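## Is a "binding" moving estimate really binding, or is that just a word they use?

**dryside_porch**
October 2022

We are moving from Imville to Wonville at the end of the month, and I have two estimates that can't both be right. Kirui did a walk-through on a phone call. I held the phone up, walked from room to room, and a person on the other end said "uh huh" a lot. They came back with 2,000 pounds and called it a binding estimate. Karar sent somebody out in person, who opened closets and looked in the garage, and they came back with 3,000 pounds and called theirs "not to exceed."

Same apartment, same furniture. The Kirui number is a lot cheaper, naturally, and my spouse wants to sign. I have read enough horror stories about trucks being held until people pay up that I don't trust a low number from a phone call. But I also don't trust the guy who came to the house, because a higher weight means a bigger bill and he gets to be the one who looked thorough.

So what does "binding" mean if the weight turns out to be wrong? Do they eat the difference? And does anybody check the weight, or do we take their word for it? We have mostly books and kitchen stuff, plus a sofa that I would happily leave on the curb. Their website says they have a 60-point quality promise. I couldn't find a list of the points.

---

**halfpackedagain**

Go with the cheap one, binding is binding. We used a company like that in June and they were great, no problems. Tip the crew and get them lunch and you'll be fine. People on here worry too much.

---

**route9gravel**

I'd be slower than that. One good move tells you about one crew on one day.

A binding estimate is supposed to mean the price is fixed for the things listed on the inventory. Those last few words are where the trouble comes from. If your paperwork says "household goods, two bedrooms" and nothing else, then on moving day somebody can look at your bookshelves and say these weren't included. Now you're standing in the driveway with a new form and a pen, with your lease up that night. They may be telling the truth, too, if the person on the phone never saw the shelves.

So before you compare the two prices, get the two inventories and read them next to each other. If Kirui won't send an itemized list, I would stop there and not sign. If they do send one, look for what's missing. My bet is the garage, the closets and most of the books. Books are the usual way a light estimate turns heavy, and people who glance at a shelf over video don't guess them well.

"Not to exceed" ought to be better for you. If the real weight comes in under, you should pay less, and if it comes in over, you shouldn't pay more than the stated price. Again, for what is on the list. I say "ought to" because I have seen that phrase on an estimate where the back page took most of it away again. Read the back page. Ask what the charge is for stairs, for a long walk to the truck, and for packing materials they decide you need.

As for who checks the weight: if the final bill depends on it, ask for the scale tickets, one before loading and one after, and ask whether you can be there when it's done. Ask this by email so you have the answer in writing. How they react to the question will tell you a fair amount. And since I don't know whether your move crosses a state line, look up which rules apply to you. They are different, and a lot of the advice on this site mixes them up, mine possibly included.

I would ignore the quality promise entirely.

---

**not_a_mover_either**

Agree with most of the above, with one complaint. Everybody talks about the inventory as if you can't change it. You can shrink it before you sign anything, and it's the only part of this you control.

When we left Wonville I was told sorting first would make "a huge difference." I doubted it, and for furniture I was right – we needed the beds and the table, so the beds and the table went. The small stuff was another matter. I ended up with 37 boxes, and I'm sure a good part of the kitchen ones didn't deserve the ride. I had been wrapping things in paper that I hadn't touched since the last time I unwrapped them.

I don't buy the systems where you hold each object and have feelings about it. Clear one flat surface, put a whole category out where you can see it, and pull the duplicates. It goes faster than doing it cupboard by cupboard, where you forget what you saw in the last one. Do the books too, before the estimate. Then have both companies redo their numbers off the same list. If they're still a thousand pounds apart, one of them isn't reading it.

Kitchens are the worst for this, toy dishes and all, since pots and plates and spatulas take up far more room spread out than you'd think from looking in the drawer. 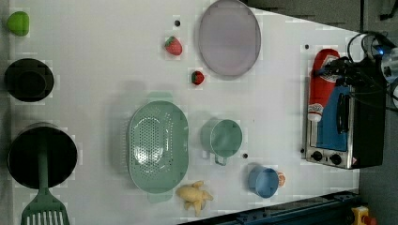
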